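Home Visits Diary Swaps Contact

Stougaard open day, Jul 28, 2019

Back late, feet sore, writing this up before I forget it all. Coach left Brastow on time for once. Rain the whole way, then sun the minute we parked.

Stougaard make felt. Hats mostly, slippers, the linings for instrument cases. Old brick place by the river, three floors, no lift. Tour was in two groups and ours had Štěpánka Šimek, who has run the carding room for years and talks fast over the machines. Missed maybe half of it. Got this much: wool comes in washed, gets combed into a thin web, web gets layered up, then steam and a lot of rubbing. Shrinks by a third. The smell is wet dog and soap, you stop noticing by the second floor.

Dye room was the best bit. Reds are the hardest, she said, they come out differant every batch depending on the water. Shelf after shelf of sample pots, 421 shades in the book and only a few still made. Mali asked about the green on the old postal caps and got a proper long answer, all copper and bad tempers.
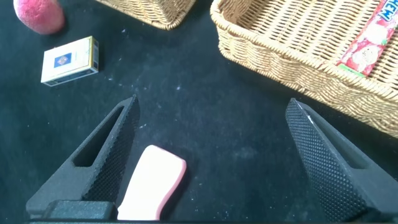

Fuzzy pinkish-red ball and a little white box on black cloth. Lint gets everywhere.

Then the blocking room, where hats get pulled over wooden forms. Juraj had a go. Harder than it looks, he got it half on and it sprang off again. They do 300 hats in a good week, 900 in November when the winter orders go out. Saw one finished start to end, brim and all. Lovely thing, way out of my price range.

Tea in the yard after. Queue too long, cake gone by three, dry scones left. Shop is small, cash only, so bring some. Offcuts by the bag are the bargain, I got two greys and a mustard for slippers. Océane bought a whole roll and then had to hold it on her knees all the way home.

Parking is the field behind the mill, boggy, wear boots. Stairs are steep and theres no handrail on the last flight. Toilets by the gate, clean.

Next visit is the Nustodness paper works in November. Names to Oldřich Vávra please, the coach needs paying up front this time.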